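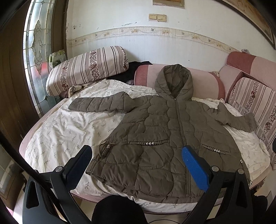
Figure 3. Quilted hooded jacket laid out on a white sheet.

Jul 14, 2023
Neville Sedgwick

4.2 Who reports, and what they report

The town of Kekley received 210 complaints of dumped household goods in the study period. Of these, 177 came with a street name, and 46 of the remainder might have, had the form not lost the address field each time a resident pressed "back." (The arithmetic does not work. The clerk's log and the web form were kept separately, and we have given up trying to marry them.)

Mattresses led the list, followed by tires and a category the town calls "other soft." Clothing falls under "other soft," as do carpet and, on one memorable form, soup. Residents on Cropper Street filed early and often. Residents on Fareck Lane, where the piles were larger, hardly filed at all, and several told us they assumed the town could see a sofa without help.

Pickup times followed the complaints more closely than they followed the trash. A single chair with four angry callers was gone by the next morning. A load of broken drywall with no callers stayed until November, by which point it had been joined by a second load and a shopping cart. We return to the question of repeat callers in Section 5.

Related items
Alley lighting and night dumping in Unier
Bulk pickup fees: a second look
What counts as a pile?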